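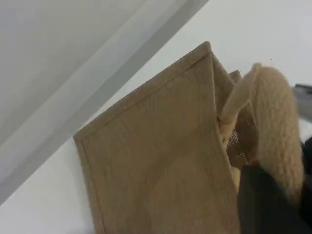

## Re: [filmclub] What are we screening in October

Hi all, quick one from my phone, on the train, sorry for the typos.

Mereana Hoani wrote:

> We have the hall for Tuesday but no film yet. I'd vote Dustside again, people still ask me about it. Nimville is the other one on the list but it's long, and the subtitles on the copy we had last time ran ahead of the dialog. Can someone decide? Also do we want an intro or just start the thing.

OK so. Nimville. Please.

I know Dustside is the crowd pleaser, I like Dustside, I've seen it more times than I should admit. But we showed it already and the second half drags when you know who's in the truck. Nimville hardly got a release anywhere. 14 theaters and then gone. Most people on this list won't have seen it on anything bigger than a laptop and it's a film that needs the dark. That whole stretch at the ferry landing with no music. You lose it completly on a small screen. 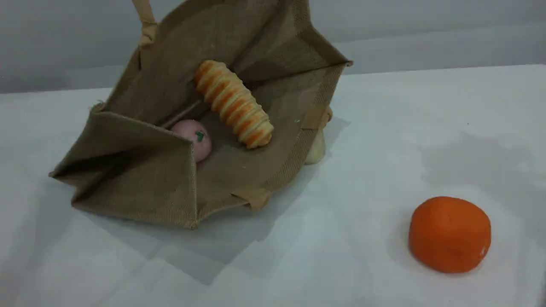
And the length isn't so bad, the first hour moves. If we start at 7 sharp everyone makes the last bus. No intro, or a very short one. Last time the intro gave away the brother.

Subtitles: new file. Ye-ji Woo sent it to me, I checked the first reel and the ending against the picture, all in sync. Middle I skipped through. Somebody with a free evening could watch the middle.

Cost. Screening fee is 80 for a room our size, 400 if we go over to the big hall, so let's not go over to the big hall. Door money from the last two covers the 80.

If it's a hard no on Nimville then my backup is Bolville, the early short cut, NOT the restored one. They brightened all the night scenes and it looks like a soap.

Things I still need:
- someone on the door from 6:30
- the long cable, whoever has it
- a yes or no by the weekend so I can pay the fee

Oh and somebody asked for a Koo double bill. Love to, can't get prints, the distributer hasn't answered me since spring. Will try agian.

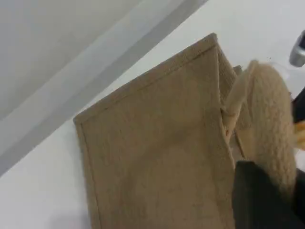

Hằng Lý says she can do the door, and that she's for Nimville too so long as we take a break before the wedding part, and could we please not sell chips this time.

Break is fine by me. Chips, take it up with Seul-gi.

My stop. More tonight.

Nelly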